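Build the boring table first

Martim Coelho's blog, 10/26/26

I have spent most of this year building things that pick up other things, and I want to argue for a habit that has made me happier than any part I've bought. If you are going to build robot hardware at home, or in a corner of a shared shop like I do, build the grippers so that you can hold them yourself. Do the arm later. Do it a lot later! Put a handle on the gripper, run the cable off your wrist, stand at a table and use the thing.

I know how this sounds. You get into robots because you want the robot. I wanted the robot too. My first plan, which I still have in a notebook with coffee on it, had the arm on page one and the gripper on page six as a sort of attachment, the way you'd plan a drill and then the bits. I had a parts list with 468 lines. I had a name for it (Nina) before I had a single working joint. And I spent four months on shoulder bearings, which are a fine subject, and at the end of those four months Nina could raise her elbow and lower it again with a noise like a shopping cart.

Then Katherine Villca, who has the bench across from mine, asked me what the hand was going to feel like to use. I didn't have an answer. I had a drawing of two fingers and a motor. She told me to go print it and hold it, and come back when I'd picked up a sock.

I couldn't pick up a sock. My fingers were too blunt at the tips and too smooth on the inside, and they opened so wide that closing them took forever. All of that was plain within one evening of having the thing in my hand, and I'd have needed a whole arm, wired and tuned, to learn it the other way. I changed the tips that same night. The next version picked up a sock and I walked around the shop showing people the sock.

So that's the case in short, and I could stop there, but I have more to say about it because I keep meeting people who think the hand-held stage is a kind of training wheels. They think it's what you do if you can't afford the arm. I can't afford the arm I want, true, but I'd do it this way with any amount of money, and I want to go through why.

Your own arm is wonderful. It's quiet, it's strong, it already knows where it is, and it costs nothing. When you hold a gripper and something goes wrong, you can be pretty sure the gripper is what's wrong, or the way you came at the object. With the arm in the loop there are a dozen suspects. Yeison Pacheco has been fighting his arm since spring, a really lovely build with belts he cut himself, and every failed grasp turns into an evening of asking whether the wrist sagged or the base shifted or the controller was late. He's patient and he enjoys that kind of hunt. I don't, or at least I don't enjoy it when I'm trying to find out if a rubber pad is any good.

The other thing is what it does to your own head. Take away your fingers and give yourself two stiff ones on each side, and all at once you notice how much work your hands were doing. You can't roll a pencil between thumb and finger anymore. You can't feel that the cloth has doubled up under itself. You start planning: I'll pin this edge with the left one and bring the right one in low. It's slow and a bit maddening for the first hour and then it becomes a puzzle, and I have lost whole Sundays to it. Marleny Marulanda tried mine for five minutes on her way out the door and was still there when they turned off the hall lights.

And cloth! I want to put in a word for soft things. Everybody starts with blocks, and I did too, and blocks are fine for finding out if your motor turns the right way. But a block forgives nearly everything. It's the same shape after you grab it as before. Cloth changes shape while you're thinking about it. A hat is a great test because it's half soft and half not, with a shape it sort of wants to keep, a brim that flops, and a crown that will dent if you lean on it. Putting a hat on a stand is something a small child can do, and it has taught me more about finger length than a year of reading did. You need to get under the brim without crushing the top. You need two hands that agree with each other. You need the stand to stay put, and a light wire one doesn't want to.

There are fair objections, and I'd like to treat them fairly. Consuelo Agudelo, who used to fix packing machines for a living, gives me the strongest one every time the subject comes up. A person, she says, cheats. You lean, you look around the side, you turn your wrist in a way no cheap arm will ever manage, and you end up with a gripper that works beautifully on the end of a human being and nowhere else. She's right that it happens. It happened to me: my third pair was great in the hand, and when I finally mounted one on Nina it turned out that I'd been doing half the job with a little sideways twist at the end. Nina has no little sideways twist.

But look at what that cost me. I knew within a day, I knew exactly which motion was missing, and I could describe it in words. I could even decide whether to teach myself to do without it or to give the arm one more joint. (I taught myself to do without it. The joint would have been more fun.) Now I tape a note to the table that says NO TWIST and I mostly obey it. That seems a small price next to four months of bearings.

She also says that weight lies to you. A gripper you can wave around all afternoon may still be too heavy for a small arm at full stretch. That one I grant completely. Weigh it. Mine is 400 grams on the kitchen scale, and Nina starts to complain well before 1000, so I have some room, but I only know that because Consuelo nagged me.
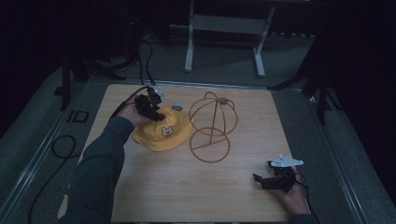 What I'd spend on, if you have a little to spend, is the table. I mean it. Get one that doesn't wobble, with a plain top, and leave room to walk all the way around. For a long time I worked on a folding table that moved whenever I pushed down, and I blamed my fingers for it. A solid top on a metal frame changed my results overnight, and I hadn't touched the grippers at all. Pale wood is nice, too, as your eyes can find the edges of nearly anything on it. Keep a box of dull objects nearby and pull from it without choosing. I've got a sponge, a mitten, a bag of rice, a soup ladle and a plastic lemon, and the lemon has beaten me more often than I'd like to say.

Cables are the part I have no wisdom about. Every hand-held rig I've seen has cords trailing off it, and every one of us has stood on them. I've tried running them up the sleeve, over the shoulder, and down from a hook in the ceiling. The hook was best until I turned around twice in the same direction. If you've solved this I'd love to see it, and I'll happily copy you and give you credit.

Keep the mounts dumb. I use the same four-hole plate on everything I make, so a finger, a bracket or a handle can come off and go on with one screwdriver. Yeison calls this lazy and has started doing it himself. There's a small pleasure in having an idea at lunch and holding it by dinner, ugly and still warm from the printer, and that only works if the rest of the rig stays the same from week to week. I'm on version 9 of the fingers. The first five were bad in ways I can now list from memory, and I keep them in a drawer and lend them out to anyone who wants to skip a mistake.

I'd also like more of us to share the failures. There are plenty of videos of a home-built hand picking up an egg, and I enjoy every one of them, but I learn a lot more from someone telling me that foam pads work until they get dusty, or that a particular hinge got loose after a week of towels. We have a shelf by the door at our place with a sheet of paper on it where people write that kind of thing down. It's the most useful document in the building and the handwriting is terrible.

Nina is still going, by the way. She has a better shoulder now and she's on the same bench, waiting for version 10, and in November I'm going to try the whole hat job with her doing one side and me doing the other. I can't wait. If you're in the shop that month, come by in the evening, grab the spare pair, and have a go at the lemon.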